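Bitácora del brazo, septiembre: el mes de los vasos caídos

Hola otra vez. Me pidieron fotos del puesto de la bandeja y la historia de la avería, así que van las dos cosas juntas (perdón por el rollo, ¡pero es que ha dado para mucho!).
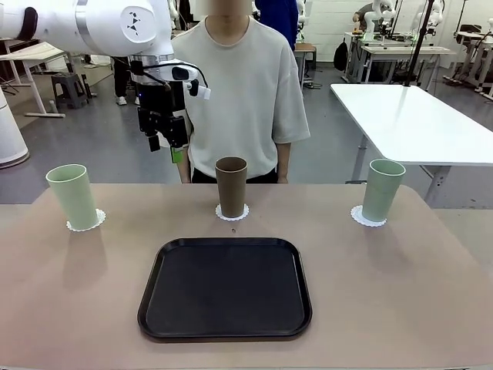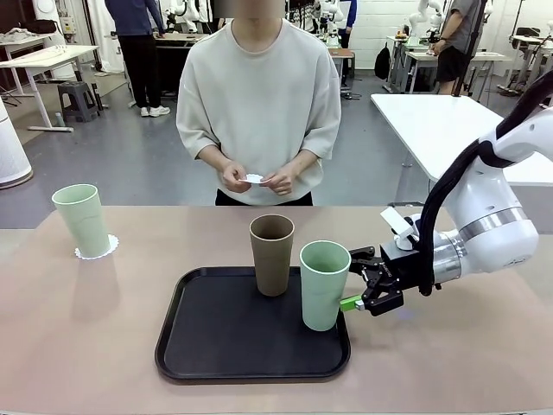
Tres vasos, una bandeja negra y el brazo blanco.

El fallo empezó una mañana, a eso de las once, y tardamos demasiado en tomárnoslo en serio. La pinza agarraba bien, subía bien, y al soltar daba un tironcito de lado, cosa de nada, y el vaso se iba al suelo. Efren Dimaculangan juraba que era el programa. Yo decía que era la pinza, sobre todo por la pieza verde de la punta, que en mi cabeza ya era culpable de todo. Y encima los vasos no ayudan: son altos y más estrechos abajo que en la boca, o sea que con un roce arriba se vuelcan enseguida. Cambiamos la pieza, repetimos el ciclo y otra vez al suelo.

Quien dio con ello fue Hoi-yan Tse, que se puso a leer el registro entero mientras los demás discutíamos. En el ciclo 1,206 la orden de abrir llegaba antes de que el brazo terminara de frenar - un retardo mal copiado al pasar la configuración desde el equipo de Mullstead. Dos líneas. ¡Dos! Y nosotros desmontando dedos.

Lo que me dejó peor cuerpo fue otra cosa. Al revisar aquello vimos que la parada por contacto tenía el umbral más alto de lo que tocaba, y llevábamos seis días metiendo la mano para recolocar vasos con el brazo en marcha. No pasó nada, pero menudo susto al leerlo. Ahora se para el brazo antes de acercar la mano y Mwanahawa Obura comprueba el umbral al encender.

Con el retardo corregido vamos a hacer 3,000 ciclos seguidos antes de tocar nada más. Si alguien del grupo Stitis ha visto ese mismo tirón al abrir, que me escriba, que quiero comparar registros.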